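Kevalus Objektakte
Digitale Unterlagenverwaltung für Immobilienmakler und Hausverwaltungen

Artikelnummer: 726
Lizenzform: Jahreslizenz je Bürostandort
Stand der Produktinformation: 18. Juni 2020

Produktbeschreibung

Die Kevalus Objektakte dient der vollständigen Dokumentation von Wohn- und Gewerbeimmobilien im Verkaufs- und Vermietungsprozess. Sie führt Grundbuchauszüge, Energieausweise, Teilungserklärungen, Grundrisse und Protokolle der Eigentümerversammlungen in einer gemeinsamen Akte zusammen und stellt diese den berechtigten Beteiligten in abgestufter Form zur Verfügung. Das System richtet sich an Maklerbüros, Verwaltungen und Bauträger, die mehrere Objekte parallel betreuen und gegenüber Eigentümern, Kaufinteressenten und finanzierenden Instituten auskunftsfähig sein müssen.

Jede Akte wird mit der Annahme des Auftrags angelegt und bleibt bis zur Übergabe des Objekts aktiv. Nach Abschluss wird sie in das Archiv überführt. Die Aufbewahrungsfristen sind je Dokumentart einstellbar; vor Ablauf einer Frist erhält die zuständige Stelle eine Benachrichtigung.

Funktionsumfang

Objektanlage mit Stammdaten, Flächenaufstellung und Baujahresangaben
Prüfliste fehlender Unterlagen je Objektart
Interessentenverwaltung mit Besichtigungsprotokoll
Exposé-Erstellung aus den hinterlegten Objektdaten
Freigabe von Dokumenten mit zeitlicher Begrenzung
Übergabeprotokoll mit Zählerständen und Schlüsselverzeichnis
Export der vollständigen Akte als PDF

Die Freigabe von Unterlagen erfolgt in sieben Stufen. Die unterste Stufe umfasst ausschließlich das Exposé, die oberste den gesamten Akteninhalt einschließlich der Vertragsentwürfe. Änderungen an der Freigabestufe werden mit Zeitpunkt und Bearbeiterkennung protokolliert und können nachträglich nicht gelöscht werden. 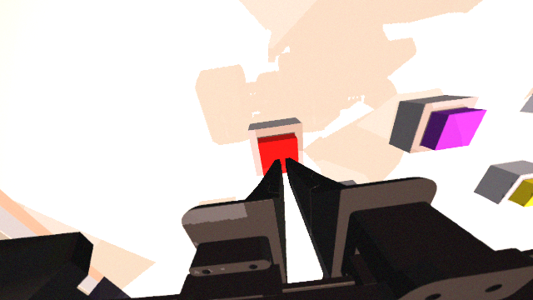
Für die Übernahme vorhandener Bestände steht das Zusatzmodul Matum zur Verfügung. Es liest Objektlisten in den Formaten CSV und XML ein und ordnet die Felder den Stammdaten der Objektakte zu. Nicht zuordenbare Angaben werden in einer gesonderten Liste ausgewiesen und sind vom Anwender zu prüfen. Eine Übernahme ohne abschließende Bestätigung durch den Anwender findet nicht statt.

Ausführungen und Preise

Objektakte Basis, bis 25 aktive Objekte: 547 Euro jährlich
Objektakte Büro, ohne Begrenzung der Objektzahl: 689 Euro jährlich
Zusatzmodul Matum: Preis auf Anfrage

Alle Preise verstehen sich zuzüglich der gesetzlichen Umsatzsteuer. Ein Wechsel von der Ausführung Basis in die Ausführung Büro ist jederzeit möglich. Der Differenzbetrag wird für die verbleibende Laufzeit anteilig berechnet. Ein Wechsel in umgekehrter Richtung kann nur zum Ende eines Lizenzjahres vorgenommen werden.

Systemvoraussetzungen

Die Anwendung wird über einen aktuellen Webbrowser genutzt. Eine lokale Installation ist nicht erforderlich. Für das Einlesen von Papierunterlagen wird ein Scanner mit einer Auflösung von mindestens 300 dpi empfohlen. Besichtigungs- und Übergabeprotokolle können auf einem Tablet erfasst werden; bei fehlender Netzverbindung erfolgt die Übertragung, sobald die Verbindung wieder besteht.

Einführung und Betreuung

Die Einrichtung der Benutzerkonten und der Freigabestufen ist im Lizenzpreis enthalten. Schulungen werden in der Geschäftsstelle Gesholm oder als Onlinetermin durchgeführt. Büros mit mehreren Standorten erhalten auf Wunsch einen gemeinsamen Termin. Die Betreuung der Kunden im portugiesischsprachigen Raum obliegt dem Vertriebspartner Figueiredo; Vertragspartner bleibt in allen Fällen Kevalus.

Hinweis für Bestandskunden

Die seit Februar ausgelieferte Fassung enthält eine überarbeitete Prüfliste für Eigentumswohnungen. Bereits angelegte Akten werden nicht automatisch umgestellt. Die Umstellung ist in der jeweiligen Akte unter Einstellungen, Prüfliste, Fassung wählen vorzunehmen. Eigene Ergänzungen der bisherigen Liste bleiben dabei erhalten.

Bestellungen und Anfragen richten Sie bitte unter Angabe der Artikelnummer und der gewünschten Ausführung an den Vertrieb in Gesholm.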